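Shade at bus stops in Stukham: a summer term project report

This report looks at how much shade people get while they wait for a bus in Stukham, and what they do when there isn't any. It was written for the second-year field methods module and covers work done in June. The raw tables are in the appendix, which is kept separately.

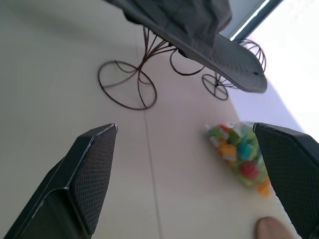 Department of Geography, Breta College

1. Background

Stukham is a small town with one main bus operator, Soten, and a council-run loop service that links the estates to the hospital. Most of the shelters were put up at the same time and are of the same type, with a clear roof and clear side panels. They keep the rain off but let most of the sunlight through. Several stops on the Lyimo Road have no shelter at all, only a pole and a timetable case.

We chose the subject after a class exercise on street trees in the first term. The exercise map showed trees but said nothing about where people stood still, and a bus stop is one of the few places in town where people stand in the same spot for a long time. Soten's timetable gives a bus every 20 minutes on the main route during the day, so a person who just misses one could be in full sun for that long.

2. What we set out to find

We wanted to know which stops have shade at midday, what the shade comes from, and whether the air temperature is different between shaded and unshaded stops. We also wanted to know whether people move away from the stop to find shade. This last question was added after the pilot visit, when we saw passengers standing in a shop doorway next to the stop outside the library.

3. Method

There are 61 stops inside the town boundary. Each was visited between noon and 2pm and given a score from zero to three. Zero meant no shade at all within the waiting area and three meant that the whole bench or kerb space was covered. The source of the shade was written down as tree, building, shelter or other.

Small loggers were fixed to poles at a height of two metres, with a white card screen above each one to keep direct sun off the sensor. After faulty entries were taken out we had 3,188 readings to work with. The faulty ones came mainly from a single logger on the Lyimo Road, which had slipped down its pole and was resting against the metal timetable case.

The questionnaire was one side of paper and had six questions. It was handed out at four stops and
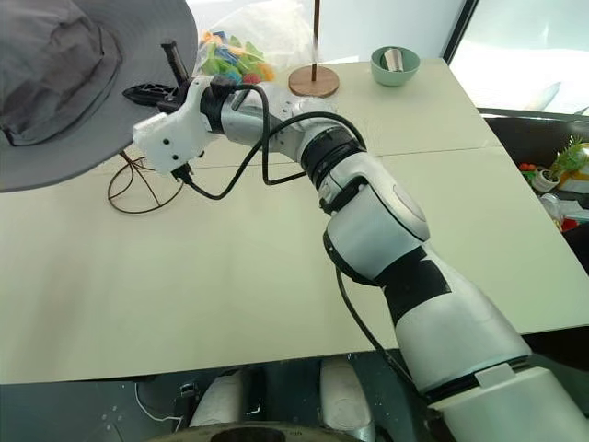
at the college reception desk, where people could fill it in and leave it in a tray. We got 92 forms back. Two of the questions were badly worded. Question three asked whether people "usually" waited in the shade, and some answered about winter as well as summer, so we have left that question out of the results.

4. Results

More than half of the stops scored zero or one. The best scores were on the older streets near the church, where the limes have not been cut back for some years. Shelters gave very little shade, and in two cases the only shade inside the shelter came from the advertising panel. Buildings mattered more than we expected on the north side of the market place, but that shade had gone by 2pm.

The difference in air temperature between shaded and unshaded stops was small. This agrees with what we were taught about air temperature being a poor guide to how hot a person feels in direct sun. We did not have a globe thermometer and could not measure radiant heat.

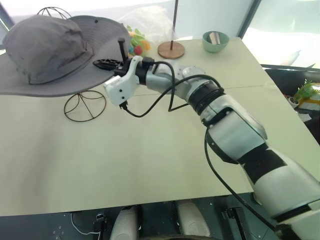 The questionnaire had a section on what people bring with them or do for themselves when a stop has no shade. Standing further back was the most common answer, followed by turning away from the sun and holding up a bag or newspaper. Hats came up less often than we had thought they would. A hat with a brim, such as the one on the table, keeps some sun off the face but does nothing for the arms or legs, and several people wrote that they did not like wearing one on the way to work. Umbrellas were mentioned mainly by older passengers. A few people said they simply caught a later bus, and one form had a drawing of a palm tree next to the comments box.

5. Problems

The visits were spread over nearly the whole month and the sun was not equally strong on all of them. Two cloudy visits had to be repeated. Scoring was done by eye, and when we compared notes on the first ten stops our scores differed at three of them. We agreed a rule for part shade after that and went back to the three stops.

6. Suggestions

Trees are the best answer where the pavement is wide enough, though a new tree would take years to cast useful shade. For the Lyimo Road a solid roof panel would be quicker. We have sent a copy of the stop scores to Soten and to the council's transport office. If the project is repeated, the scoring should include a morning visit, as the east-facing stops are busiest before 9am.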